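**Media release: July**

**Vustow research shows robots can learn to judge their own blind spots**

CANDLEY — Robotics researchers at Vustow have released results from a new method that lets a robot arm work out which parts of its own hand are blocking its camera, and plan its movements to suit.

The method, called Senis, was developed at Vustow's Candley laboratory with software partner Uniyal. In testing, it correctly labelled 97 per cent of the image area covered by the robot's own hardware, without a technician marking up the pictures by hand.

Cameras fixed at the wrist are a common choice for robots that handle objects, as they travel with the hand and stay close to the work. The drawback is that the hand takes up a good share of every picture. Housings, brackets and fingers hide part of the room, and software that has not been prepared for this can mistake a finger for an obstacle or lose track of an object that has passed behind one.

From the wrist, the fingers and the lower rim of the housing stay close to the lens while flooring and furniture fill whatever gaps are left between them. Senis compares pictures taken at different positions of the arm. Areas that keep their shape as the arm moves are treated as part of the robot, and areas that shift are treated as part of the room.

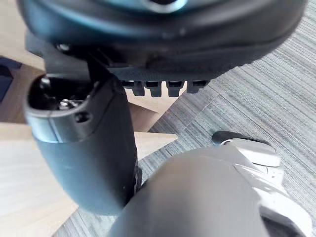

## How the method was tested

The research team ran Senis on 10 tasks, among them reaching, turning the wrist and passing over a change in floor surface. Five of the tasks were carried out in clear space. The other five were carried out with furniture and equipment nearby, where dark objects in the background can be hard to separate from a dark finger.

Each task began with a short calibration movement. The system then produced a mask, a simple map of the parts of the picture that belong to the robot, and updated it as the fingers opened and closed. Researchers checked the finished masks against outlines drawn by hand. The 97 per cent result is the average across all 10 tasks.

Performance was weakest where a finger sat very close to the lens and its edges were out of focus. Bright reflections along curved surfaces also caused errors, as the same part of the housing can look black in one position and pale grey in the next. The team has published these cases alongside the main results so that other laboratories can test their own methods against them.

## Working near people

A second part of the study looked at people near the robot. Wrist cameras often see the room tilted or fully on its side, and a person may be visible only through a narrow opening between the fingers and the housing. Software trained on upright pictures can miss a person in these conditions.

Once the robot's own parts have been masked, Senis passes the remaining area to a standard person detector and corrects for the angle of the wrist. The study found that this step reduced missed detections, although the size of the gain varied from one task to another. Vustow emphasises that the method is a research result and does not replace certified safety equipment, such as guarding or emergency stops.

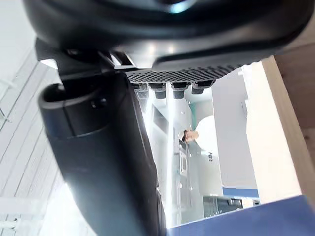
*View past the gripper during the Senis study, with a person in a white coat visible beyond the finger.*

## Next steps

Vustow and Uniyal will extend the work to grippers with soft or changeable fingertips, where the outline of the hand can alter during a task. A study of low-light performance is also planned at Candley.

The Senis masks, the hand-drawn outlines and a technical report are available to universities and public research bodies on request. Commercial organisations may apply for an evaluation licence through Uniyal.

**About Vustow**

Vustow carries out applied research in robotics and machine vision. Its Candley laboratory focuses on systems that handle everyday objects in shared workplaces.

**Media enquiries:** Vustow Communications Office, Candley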